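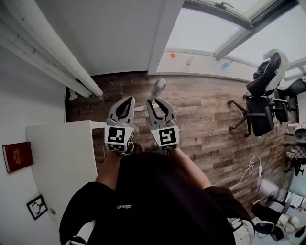 Ghazala Sial thinks I should let the storage unit go to auction and be done with it. She said so on the phone this morning before I'd finished my coffee, and she said it in the voice she uses for haircuts. Stop paying, she said, let a stranger with a flashlight buy the lot, and send him a thank-you card.

I told her there were things of value in there. She asked me to name one. I named the lamp. There was a pause long enough for me to remember that the lamp has been in my bedroom since last spring.

So. The unit. I've been paying Grorent $92 a month for the privilege of not looking at my own belongings, and for most of that time it felt like a bargain. The arrangement was supposed to be short. I was between apartments, the new one was small, and I would "sort through it over a few weekends." I have had a great many weekends since then. I spent several of them watching videos of people sorting through their storage units.

What changed is that a letter came. Grorent is pleased to announce improvements to the Prinport location, and in honor of these improvements the rate will be going up in March. The improvements are a keypad. There was already a keypad. I assume the new one has better keys.

I read the letter to my brother-in-law Tymofii, who asked what I had in there that was worth a year of keypad. He meant it kindly. He's a man who owns one suitcase.
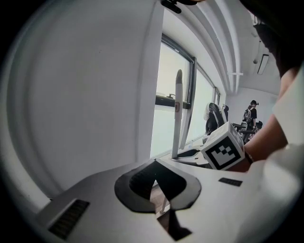

I went out there after lunch to see for myself. The Plilline bus goes most of the way and then loses interest by the tile warehouse, and you walk the rest along a road designed by someone who had heard of sidewalks but never met one. It was cold. I'd brought a roll of trash bags, a marker, a sandwich, and the attitude of a woman who was going to be finished by three.

Unit 141 is at the end of the second hallway, where the lights are on a motion sensor. The sensor has strong opinions about what qualifies as motion. Lifting a box does not. Sitting down on a box and sighing does not. Waving both arms over your head while holding a fondue set does, so I did a fair amount of that.

Yes, there is a fondue set. I have no memory of buying it and I've never had the kind of friends who'd come over for it. Next to that was a box marked KITCHEN MISC, which held cables. Under it was a box marked CABLES, which held my mother's good tablecloth, three years of bank statements from a bank that no longer exists, and a single ice skate. I searched for the other one for far too long, given that I don't skate.

I did fill a trash bag. I want that on the record. Then I went back through it and took out the bank statements, in case.

In case of what, I couldn't tell you. I ate the sandwich.

Around the corner a man was loading a van, very fast, whistling. He had the glow of someone closing his account. He asked if I wanted a floor fan, and I said yes, thank you. I want to be clear about this, since future me will be reading it and will be angry. I went to the storage unit to get rid of things and I came out ahead by a fan.
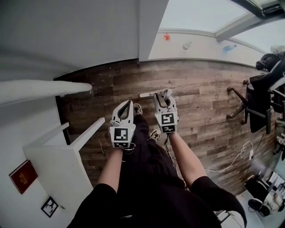
The part I'd been avoiding was the back wall, where my father's books are. He died with opinions about every one of them penciled in the margins. Mostly the opinion was "No." Now and then, if the author had made a real effort, "Perhaps." I opened one on drainage, of all things, and found a whole page underlined with "at last!!" beside it, and had to go stand in the hallway for a bit until the lights went out on me.

Those are staying with me. I don't know where. The apartment has one good wall and it's spoken for by the radiator. Huệ from downstairs has a theory that books can go under a bed if you raise the bed, and that once you've raised the bed you'll wonder why you ever slept so near the ground. She's raised hers so high she uses a step stool. I've seen it. It's like visiting a lifeguard.

On the way out I stopped at the office to ask about leaving. The young man at the desk explained that I could close the account at any time, provided I gave notice in writing, on their form, which they'd run out of. He suggested the website. The website suggests visiting the office. I told him this and he nodded as if I'd mentioned the weather. There's also a cleaning deposit of $200, and I paid it so long ago that I'd started thinking of it as gone, like a tooth. He says I'll get it back if the unit is "broom clean." I asked if they had a broom I could borrow. They rent them.

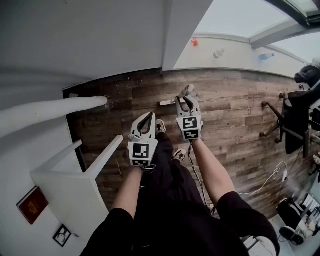 I had tea at Ansari afterward, because the bus wasn't coming and the tea was. I made a list on a napkin. Keep: books, tablecloth. Give away: fondue set, the good coats that fit a thinner and more hopeful person, the fan. Throw out: the rest. It took four minutes to write and looked so reasonable that I felt I'd done the work already. That is how I got here in the first place, so I folded it up and put it in my wallet where it can nag me.

Babar Lodhi has a truck and owes me for the business with the wedding cake. I've sent him a message. He replied with a thumbs up and then, a minute later, "what business with the wedding cake." We'll discuss it.

Ghazala called again at dinnertime to ask how it went. I said I'd made real progress. She asked what I'd brought home. I said a book about drainage.

And? she said.

And a fan, I said.

She's still laughing somewhere, I expect. It's a good fan. It has three speeds, and I'll need it in July, by which time I'll be sleeping four feet off the floor where the warm air is.

Posted 2024-01-19 by Iqra Bhutto

Comments (4)

marginalia_fan: Please tell us what was on the drainage page. My whole family wants to know.

Huệ Kiều: It is a sturdy step stool and you are welcome to borrow it.

Dell R.: Had a unit for years after my divorce. When I emptied it I found her half of everything, neatly labeled. Get the form in writing and take a picture of the swept floor before you hand in the lock.

Babar Lodhi: I still say the cake was like that when I picked it up. Can do any morning but bring gloves.

Contact | Copyright Iqra Bhutto, all rights reserved | Back to top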